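# The man who sells you a thermometer in a bag

Heikki Eskola posts his kits from a room above a bicycle shop in Omdale, in padded envelopes he describes as "the main expense of the business". The current one is called the Ojala. It is a small board that measures temperature and humidity and shows them on an e-paper display, and you have to solder it yourself.

I put it to him that a person can buy such a thing ready-made.

"A person can," he said. "It will be cheaper and it will have a better case. Mine has no case at all."

The Ojala has 17 parts if you count the pin headers, which Eskola does, and 16 if you ask his customers, several of whom have written to say that one is missing. It is usually still in the bag. The decoupling capacitor is the size of a grain of coarse salt and likes to cling to the inside of the plastic by static.

"I used to write back and explain," he said. "Now I send another capacitor. There must be people with quite a collection."

He began with a different design altogether. The Dreleo was a soil moisture probe with two bare copper prongs, and it worked beautifully for the length of time it took the copper to corrode. He sold a first batch in March, at a table at a makers' fair, and by the time the tomatoes were in he was getting photographs of green prongs.

"Everyone had told me. It's in every forum. Use a capacitive sensor, they said, and I thought, well, they haven't tried *my* prongs."

The board that followed owes something to that episode. Nothing on it touches earth, water or weather. The sensor sits at the end of a narrow tongue, with slots milled either side of it so that heat from the microcontroller doesn't creep along the copper and tell you your bedroom is tropical. The first version had no slots and read roughly two degrees high. Eskola corrected this in software, was pleased with himself for an evening, and then noticed that the error changed depending on how often the thing woke up.

So now it sleeps. It wakes, takes a reading, redraws the display only if the number has changed, and goes back to sleep again. A coin cell is meant to last through a winter. He is careful with the phrase "meant to", having once promised more on the product page and been sent a graph.
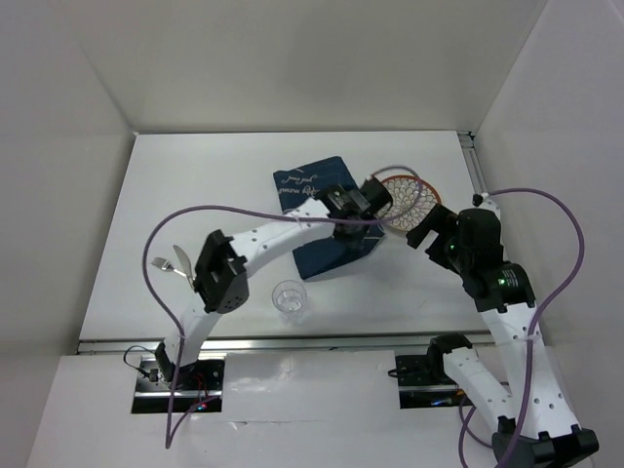 Brunolia wrote in to say that the instructions were the best part of the kit and also the longest, and that a beginner would want to know the polarity of the battery holder before page nine. Eskola agreed with this completely. He moved it to page eight.

"There was a diagram on page eight," he said. "I was attached to the diagram."

The instructions are, in fairness, very good. They tell you to fit the surface-mount parts first, while the board still lies flat, and they tell you which way round the regulator goes in three separate places. There is a paragraph on what to do if you have bridged two pins of the sensor, which starts with putting the iron down and making a cup of tea. I bridged two pins of the sensor. The tea was a help, though the solder braid was more of one.

What the booklet leaves out is the programming header, which appears on the board with no label and on the circuit diagram as "J2". Eskola says that anyone who wants to reprogram it will know what it is. I suggested that this was a bit of a club rule.

"It's six holes," he said. "What else would it be?"

He has sold 149 of them, a number he gave without having to look it up. The code is free to download, along with the board files, and someone has already made a version with a larger screen and, he noted with some pain, a case. He bought one. It is on the windowsill beside his own, and the two disagree by half a degree.

Which is right? He looked at both for a while.

"The sensor is only good to a few tenths anyway," he said. "And theirs gets the sun."

The next kit will be an air pressure gauge, using the same display, since he ordered far too many of them. He would like to have it ready before the autumn. The boards have come back from the factory once already, handsome and dark blue, with the sensor footprint printed in mirror image. He has kept one as a coaster – the rest are in a drawer, in case he thinks of something.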